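Tableware and Table Objects: Gallery

By Ayana Mamo
Apr 3, 2025

The Votudmont Study Collection holds everyday things used at table: bowls, dishes, boards, jugs and the food that is commonly set out with them. It was opened to schools and adult learners in 2000 and is kept in the east wing of the Ditano building. Pieces may be borrowed, handled and drawn. The collection is arranged by shape, and visitors who ask for a bowl will first be asked whether they would like a round one or one with corners.

This gallery page accompanies the spring display, which is concerned with the four-cornered bowl and its place beside whole fruit. The round bowl is the more familiar form in most households and is well represented elsewhere on these pages. Bowls with corners have received less attention, although they are easily stored and sit neatly against one another on a shelf or a sideboard.

Teachers preparing a drawing or still-life class are advised to begin with a small number of things on a plain surface. A single fruit and a single vessel will occupy a group for a full session. The contrast between a curved outline and a cornered one is clear even to younger pupils, and it gives the tutor an opportunity to speak about edges, shadow and the space between two objects.
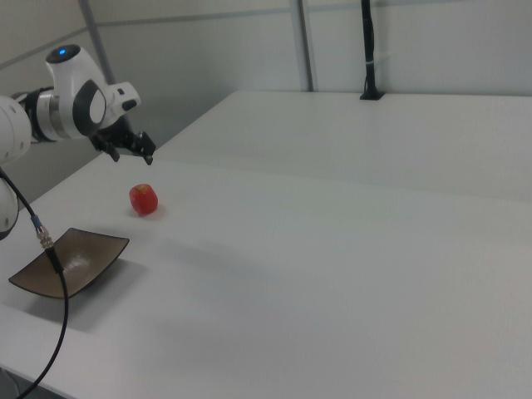 Red apple and brown four-cornered bowl on a white table.

The apple is slightly taller than it is wide and narrows towards the base. Students often draw an apple as a circle and correct it afterwards, and tutors may wish to point out the narrowing before work begins. Brown and red are close enough in warmth to be studied together in coloured pencil or gouache, and a white ground allows both to be judged without interference from a cloth or a patterned board.

Borrowing

Groups may borrow up to 5 pieces at a time for a period of 30 days. Fruit is not supplied with loans. Requests should reach the collection office at least 48 hours before collection and should state the shape of vessel required, the age of the group and the name of the person responsible. Pieces are to be returned clean and dry in the box in which they were issued. Chips and cracks should be reported on the return slip, including those which were present when the box was opened.

The four-cornered bowls will remain on display until the end of May. They will then be returned to the Sisay Room, where they may be seen by appointment. The accompanying handlist, which gives the shelf mark of each bowl, is available at the desk and may be consulted without charge. Reproduction of images from this page for classroom use is permitted, provided that the collection is named. Enquiries concerning publication should be addressed in writing to the collection office.

Related galleries
Round Bowls from the Gerkach Gift
Jugs and Pouring Vessels
Boards, Trays and Flat Dishes
Fruit in the Drawing Class
Notes on Handling for Visiting Groups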